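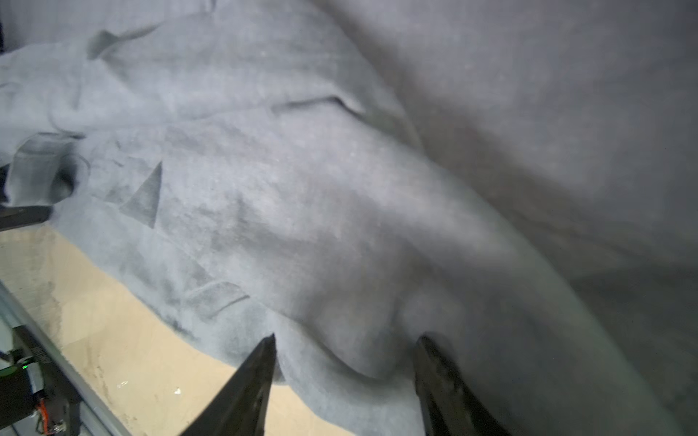 ## 3.2 Dobrar sem pressa: a roupa cinzenta

Começámos pelas peças macias, que são também as que mais discussão deram à mesa. Um agasalho felpudo raramente assenta à primeira (quem o dobra em casa bem o sabe!), e a estampa, quando existe, serve de guia ao olhar para encontrar o meio da frente.

Já o tecido plano pede outra paciência: faz-se a prega, segura-se a ponta e só depois se alisa o resto.
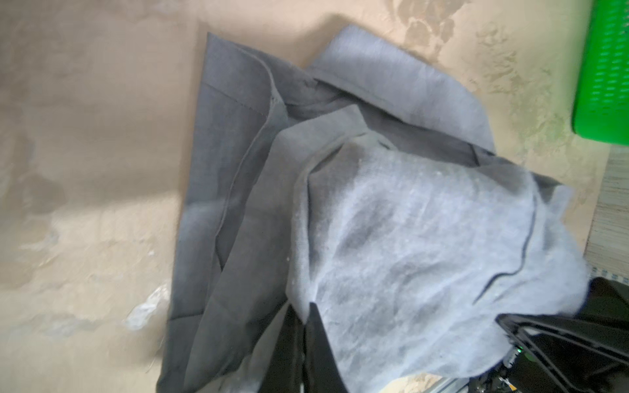

Para Chunhua Ye, a ponta devia ficar para o fim, pois é o canto solto que mostra se o pano está torcido. Acolhemos a observação de bom grado na secção 4.

**Figura 3.** Camisa cinzenta de botões dobrada em tira comprida, ao lado de uma camisa axadrezada dobrada em retângulo.
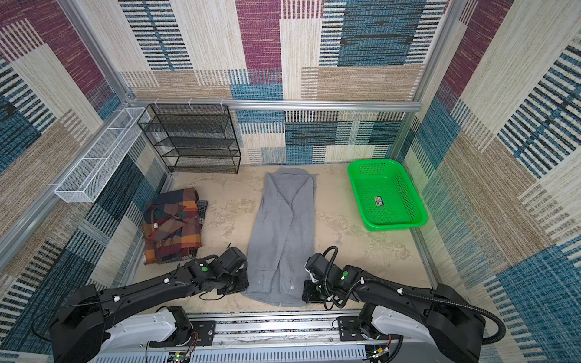

*Secção 3.2 · 200 palavras*

A tira e o retângulo ocupam a superfície de modos bem diferentes, e foi por aí que seguimos a conversa sobre prateleiras e gavetas.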